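How many demonstrations for bin picking, and should I keep the failed ones?

Posted in Robot Learning / Data Collection

Chaltu Tesfamariam
November 12, 2023

I am collecting examples for a policy that picks blocks out of a metal bin. The arm is a KUKA with a two-finger gripper. I move it by hand controller, and each pick is saved as one episode: camera images, joint positions, gripper opening, and the controller commands. The camera is fixed and does not move between sessions.

So far I have 78 episodes that I would call clean. I have a further pile where the fingers closed on nothing, or where the block slipped out on the way up. At the moment those sit in a separate folder called "bad" and are not used.
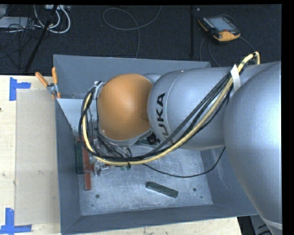

The trained policy does well when a block is lying in the open. It does badly when a block is close to a wall of the bin. It comes down in the right area, stops a little above the block, then moves back and forth until the time limit. I looked through my episodes and very few of them start with a block near a wall, because I tended to drop the blocks in the middle and go for whichever was easiest.

What I would like to know:

How many more episodes do I need before this gets better? A colleague in Gutevach told me 3000, which would take me months at the rate I am going.

Should the failed picks go in with the good ones?

Does it matter that the bin is clamped in the same place every time? There is tape on the table so that I can put things back where they were.

I am using the Ullitz recorder to save the data, if that makes a difference.

Kidus Berhe

I would not start with the total. Your episodes don't cover the cases you are asking the policy to handle, and adding more of the same will not fix that. Write down the kinds of start you care about: block in the open, block flat against a wall, block in a corner, two blocks touching, one block leaning on another. Then collect the same number for each and train again. Look at which kind fails most and collect more of that one. We did this on a similar bin in August and the wall picks started working well before we had anything like 3000.

Do not choose the easy block. Decide which block you are going for before you start the episode, and write it in the notes field. If you choose as you go, you will always end up with the middle of the bin.

The back and forth movement above the block may come from your own driving. If you stop to think above the block, the policy learns to stop there too, and once it has stopped it sees the same picture again and has no reason to leave. Play back a few episodes and see how long you wait before going down. We threw out any with a wait of more than 6 seconds and recorded them again. You can also trim the pause, but then check that the joint positions don't jump at the cut.

On failed picks, I would split them. If you missed, opened the gripper, moved and then got the block, keep the episode and cut off the part before you began to recover. That is useful, as the policy will miss as well and needs to see how to get out of it. If you missed and gave up, leave it out of ordinary imitation training. Keep the files though. You may want them later for training something that tells a good grasp from a bad one.

The fixed bin is fine if it will be fixed when you use it. If it might get knocked, shift it by a centimetre or so between sessions and turn it slightly. Measure from your tape so that you know what you did.

Plalter

Agree with most of that. Also check your cables. Ours were strapped along the outside of the arm and the loop at the wrist hung differently after each session. The policy got worse when we tied them up again and it took us a week to work out why. Take a still from the fixed camera at the start of every session and compare it with the last one.

Chaltu Tesfamariam

Thank you both. I played back a dozen episodes and I do wait above the block, sometimes for longer than I thought. I will record the wall and corner starts next and leave the middle alone for now.

Kidus, when you trimmed the recovery episodes, did you mark the cut by hand or from the gripper signal?

Kidus Berhe

By hand for the first lot. After that we used the moment the gripper opened again following a miss, and only checked the ones that looked too short. Gebremichael has a small script for it that reads Ullitz files. I will ask if it can be shared.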